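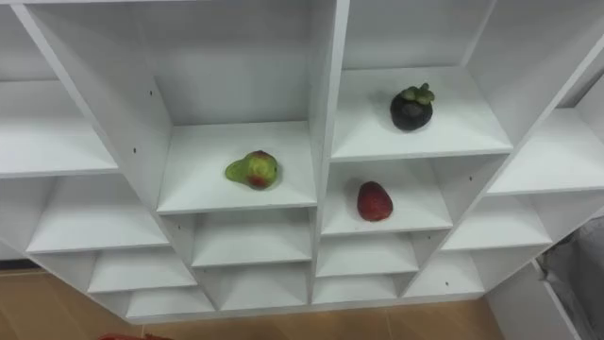
Home Posts Replies Media About

Jotia Robotics Practice Office

1/ In July we opened a review of our handling rules for shelf picking in home settings. The revised text takes effect in November 2020. The main points follow.

2/ One item per shelf board. Any item placed for a pick must sit clear of the dividers, with room for the fingers on both sides. The Trillis site logged 290 picks under the old rule and 200 under the new one.

3/ One hand carries the basket and the other picks. The basket hand does not enter a compartment while the picking hand is closed on an item.

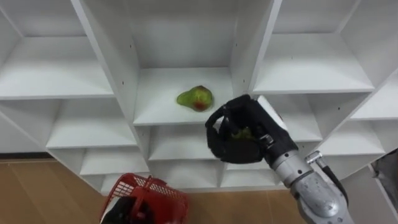

Pear in the right gripper, basket in the left.

4/ Grip force for soft fruit is set before the session and may not be raised during it. If an item slips, the operator stops the arm and records the event – no second attempt until the record is complete.

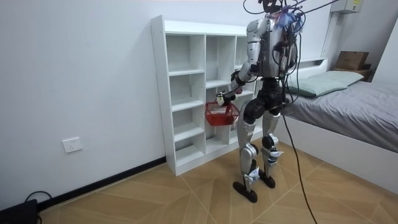
5/ Trailing cables are to be checked before every session and again after any change of stance. No person may step over a cable while the legs are powered.

6/ Harries and Brendomier have adopted the same text. Sites have 6 weeks to comply. Written comments remain open – please cite the rule number.

Filed under: Standards & Safety | Home Robotics

Comments (3)
gridline132: Does rule 4 cover eggs?
mott_k: Glad to see the cable rule in writing at last.
paloverde: Where do we send comments?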